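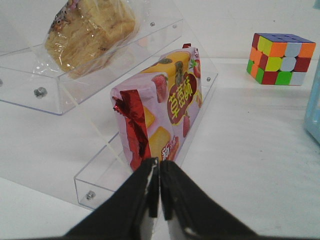 How to Set Up a Tiered Snack Stand Without Starting a War

You will need a clear acrylic stand with at least two levels, a screwdriver, and individually wrapped snacks. Mine holds strawberry pastries, among other things, and has survived since September in an office where a birthday cake once lasted 100 seconds.

1. Wash the trays before you assemble anything. Mild soap, soft cloth. Paper towels leave fine scratches, and clear acrylic remembers everything.

2. Put the screws in loosely first, all of them, then go around and snug them up. Stop when they stop. Acrylic cracks with a very expensive sound.

3. Load the bottom tray before the top one. I did it the other way once and spent lunch picking wafers out of the printer.

4. Stand the pillow packs on their long edge with the label facing out. Lying flat they slide over each other, and people dig.

5. Keep anything crumbly low down. Pastry dropped from the upper level arrives as powder - still edible, according to Saturnino Aguirre, with a spoon.

6. Refill from the back, so the older packs get eaten first. Check the dates on Fridays.

Fingerprints come off with a damp microfiber cloth. Skip the glass cleaner if it has ammonia in it, as it can cloud the plastic.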